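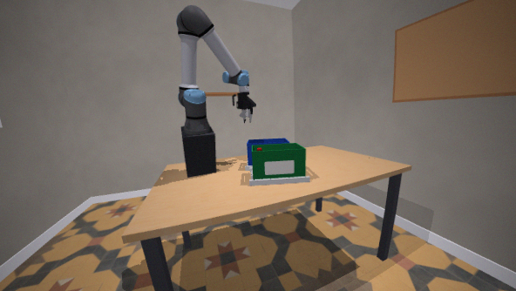 **Stinen** is a pattern of signet ring made by the jewelry firm Eklund, known for its flat oval face and for being very hard to get off. It was designed in 2000 by Birger Dalen, a goldsmith who disliked signet rings and said so in the catalog that sold them.

## Design

The band is wider at the back than at the front, the reverse of the usual arrangement. Dalen held that the palm side does all the work and deserves the metal. Early rings weighed 16 grams, which customers described as reassuring or as a nuisance at the piano. A lighter version followed in February of the next year and is the one most often seen secondhand, usually with signs of soap.

The face was left blank for engraving. Eklund offered initials, crests and a small heron. The heron outsold the crests, to the annoyance of the engraver, who had trained in crests.

## Production

Rings were cast in silver and yellow gold at the firm's Derngate workshop and finished by hand. A run of 69 in white gold was made for the retailer Pisix, which had ordered earrings. Both firms kept their letters on the matter, and the two sets do not agree.

## Sizing

Stinen rings run small. The wide back makes a snug fit feel snugger, and jewelers generally suggest going up a full size. Resizing is possible but tends to flatten the curve of the band, and Dalen refused to do it himself.

## Marks

Genuine pieces carry a maker's mark and a tiny S inside the band. On older rings the S is often upside down. Collectors pay extra for these.

*Last revised 27/10/2021*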